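The glare problem, and why I threw out my grasp ranker

I have been promising a post on the picking software since September, and it kept growing, so I'm going to stick to the one part I'm most excited about: how the planner decides where to put the fingers on a bare circuit board. If you came for the conveyor stuff, that's a separate post and I haven't written it.

Quick recap for anyone new. Drisov is my name for the whole stack (perception, grasp ranking, motion, logging). Nusier is the planner that sits in the middle of it. The job is to take loose motor boards out of a bin one at a time and set them down right way up in a known spot. Boards come in different sizes and they land any way they like.

The old version did what most first versions do. It segmented a board, fit a rectangle around it, and closed the fingers across the short side. For rectangular boards, great! For motor boards with curved edges and ears and cutouts, terrible. The rectangle's center would end up over a hole, or over a tall part, and the fingers would happily go there. I spent weeks adding exceptions. If there's a hole, shift. If there's a capacitor, shift the other way. By the end the ranker had so many shifts in it that I couldn't predict what it would do with a board I was holding in my own hand.

So I threw it out. The new ranker doesn't know what a rectangle is. It takes the outline mask, a rough height map, and a second mask I call "keep off" (holes, tall cans, anything with a screw in it), then scores pairs of finger strips directly. Each candidate is just two long parallel bars at some angle and spacing. It drops 90 candidates on a board, throws away any that overlap keep-off areas too much, and ranks what's left. It's the simplest code in the whole repo and I love it.

Terminal blocks turned out to be the fun bit. My first instinct was to mark them as keep-off and let the ranker go elsewhere. Then Carmela Vallejo, who wrote our height map code, asked why we weren't straddling them. The block is tall, the fingers are long, there's a gap between the fingers, so let the block poke up through the gap. I added one term to the score that rewards a tall narrow thing sitting in the slot, and the ranker started choosing those grasps all by itself. 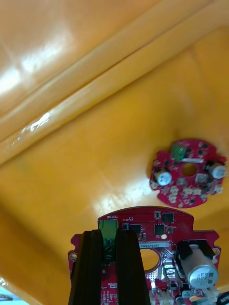 Vol. 2, No. 9

The wrist camera sees a board this way once the fingers are on it: the big red one is upside down to the camera, the green MOTOR block shows in the slot between the fingers, and the small round board is still lying on the plastic farther up. I get a silly amount of joy out of that green block peeking through.

Look at the upper left as well, because that's the other half of this post. That patch of white glare on the orange plastic used to wreck my segmentation. The bin is shiny, it has molded ridges, and a bright streak next to a ridge looks an awful lot like the edge of something you could pick up. The old code would report a confident board in a spot where there was only bin.

I tried the obvious things first. Lowering the exposure made the dark chips vanish. Throwing away all saturated pixels also threw away the tops of the capacitors, and those are really useful for working out which way a board is turned. What finally worked was embarrassingly cheap: take a look, move the wrist a little, take another look. Glare slides across the plastic when the camera moves. A board stays put. Once you line the two views up, anything bright that wandered gets labeled as reflection and anything bright that stayed gets kept. The extra look costs time on every pick, and I'd pay it again.

Orientation comes next. Drisov crops the board, turns the crop through a set of angles and runs the text reader on each one. White lettering on red is lovely for this. A single short word that reads cleanly at exactly one angle is enough to settle it, and the label strip makes a nice second vote. Small round boards are much harder. They're almost the same from every side, so there I fall back on where the terminal block sits relative to the middle hole. It's slower and I don't fully trust it yet.

My test set is 100 bin layouts that I can replay offline without touching the arm. I can't recommend this enough. Every time I change a score term I rerun all of them and look at the 10 where the chosen grasp moved the most. Usually eight of those are fine, one is better than before, and one makes me say a bad word and go back to the editor. The replay viewer is called Miranda and it is ugly, but it draws every candidate strip on top of the board with its score, and that has saved me more hours than any other tool I've written.

Still on the list: the ranker knows nothing about neighbors, so it will pick a perfect grasp on a board with a second board leaning on it. Sunil Debnath has a branch that adds clearance to the score and I'm hoping to merge it once I understand his angle convention (he goes clockwise, I go the other way, we have both been too stubborn to change).

Comments

tallgrass_dev: The two-look trick is great. How far do you move the wrist between views?

Author reply: Just far enough that the streak clears its old position. I tuned it by eye in Miranda. Too far and lining the views up gets shaky near the ridges.

Sunil Debnath: Clockwise is correct.

mp_ortega: Do you penalize strips that land on small surface parts? I'd be nervous about fingers sitting on chips.

Author reply: Yes, there's a soft penalty that grows with part height. It needs work, and I'd like it to know which parts are fragile too.

Contact: use the form on the Hillico page | © the author, text may be quoted with a link | Back to top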